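The arm at the next bench

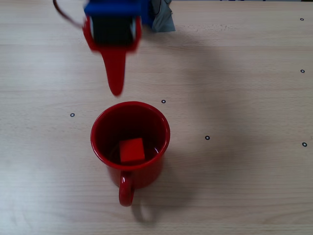
A red cube in a red mug, with the gripper above the rim. Bench work at Londska.

Jade Pelletier has packed gift sets at Londska for long enough to have opinions about tissue paper. Since June she has also had opinions about her neighbor, a robot arm with its own table and, she points out, its own outlet.

"I asked for a second outlet for 4 years," she says. "It got one before lunch."

The company packs over 900 sets on a busy shift. The plan is for the arm to take the part everyone dislikes, dropping small items into cups and mugs, while people handle wrapping and anything that tears. For now it practices with colored cubes.

Ghislain Ross, who runs the floor, is careful with promises. "We have 154 people and I'd like to keep my lunch table full," he says. No jobs have been cut. Two packers have moved over to looking after the arm, which pays slightly better and involves, in Ross's words, "a lot of standing there with your arms folded."

Pelletier was one of them. She resets the table, puts the cube back where the schedule wants it and writes down what went wrong. Her wrists hurt less. She misses the talking.

"With people you can complain about the radio," she says. "With this you just get the radio."

Does she worry about being replaced? She thinks about it while peeling tape off her sleeve.

"Ask me when it can do a bow," she says. Then she goes back to check on the mug.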